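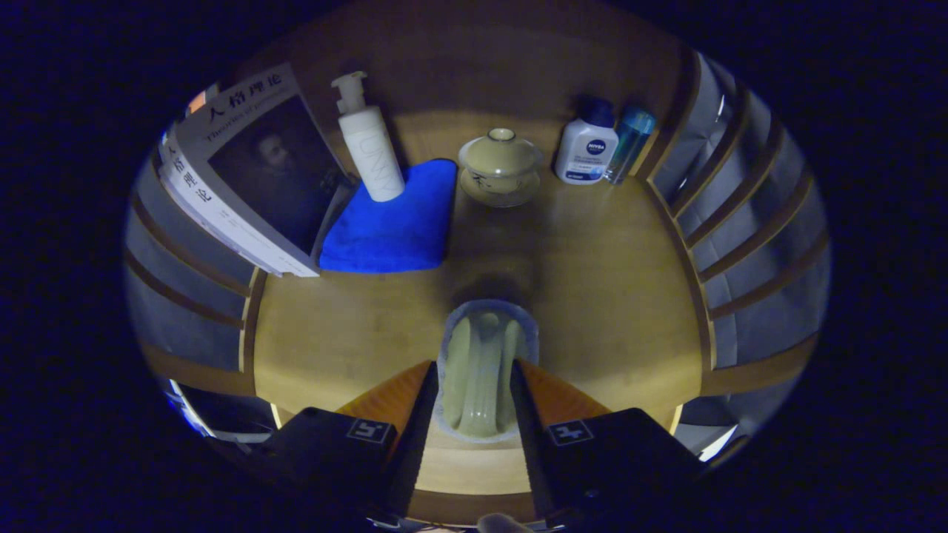
What should I practice on first with a hand-held gripper I built at home?

Dishes you already own and could stand to lose, on a table you already own, with the drop kept to a couple of inches. Buy nothing new until you've ruined something old.

I've been building these with Mahnaz Ranjbar in the shared workshop on Larnuris Street since January, and what follows is the stuff we kept writing on the whiteboard and then erasing by accident.

## Picking things to pick up

A small cup is a good first object. It's smooth, it's round, and glaze is slippery enough to tell you the truth about your fingers. Ours is pale green ceramic with a white rim, held between two black fingers with orange plates behind them, and it's still my favorite thing to clamp. If your gripper can hold a cup like that upright, it can probably hold most of what's in your kitchen cabinet.

After the cup, work up through whatever is standing about the house:

- **Pump bottles.** Tall and top-heavy when nearly empty. Grab low. Grab high and you'll get a squirt of lotion on the wrist, usually your own.
- **Squeeze bottles.** They give. You'll think you have a firm hold because the plastic caved in, and then it slides out like a bar of soap.
- **Lidded tea bowls.** Three separate parts pretending to be one. Start with the lid, by the knob, and leave the saucer for a day when you feel brave.
- **Paperbacks.** Easy closed, miserable once they fall open. A thick one will stand on its own if you fan it a little. Mahnaz swears by textbooks, which she says have finally earned back their price.

A folded microfiber towel is worth having on the table too. It saves the wood, and it's a decent test on its own: pinch a corner, lift, see whether you got one layer or all of them.

## Fingers and plates

Print the fingers twice. The first pair teaches you which way round the bracket goes.

Soft plates want to be soft in one direction only. Ours twisted for weeks until Declan Moynihan looked over from the lathe and asked why we'd printed them flat. We turned them on edge, and he has been unbearable ever since. Use a bright filament for the parts that move if you can spare it – black on black is very handsome and you can't see a crack in it.

Wipe the gripping faces with rubbing alcohol before each session. Hand lotion is the enemy. So is whatever Declan eats for lunch.

For the trigger return, a spring from a dead ballpoint pen works. Two work better. Four will give you a forearm like a rock climber's.

## Markers

Print the little square tags on matte paper. Glossy ones throw glare at the wrong moment and the software shrugs. Leave a white margin when you trim them, glue them down flat with a glue stick, and press under a heavy book until you've had your coffee. A bubble in the middle of a tag will cost you an evening.

Label the housings LEFT and RIGHT on the inside. We lost most of a month's patience to a pair of swapped tags, and the log from that stretch is a small comedy.

## Wide lenses

A fisheye lens sees everything, including the chairs, your knees and the laundry. Push the chairs in or don't, but be consistent. Daylight near the floor is sneaky: it makes a hot patch that wanders all afternoon. We draw the curtain at 2 and leave it drawn.

Clean the lens with a proper cloth. Your shirt is sandpaper with buttons.

## Screws, glue and money

The whole thing came to about 70 dollars, less the two rolls of filament I don't discuss. The Zollier hex keys are fine. The Zesia threadlocker is fine as long as you put it on metal; on printed plastic it will crack the part overnight and you'll blame the printer. Phan, the hardware store by the bus station, sells M3 screws by the scoop, and a scoop is close enough to 1000 that you'll be finding them in your socks.

Snug the finger screws, then back them off a hair. After 10 minutes of squeezing, check them again. They'll have moved.

Keep a spare cable coiled in the box with the gripper. Keep the box somewhere Declan can't tidy it.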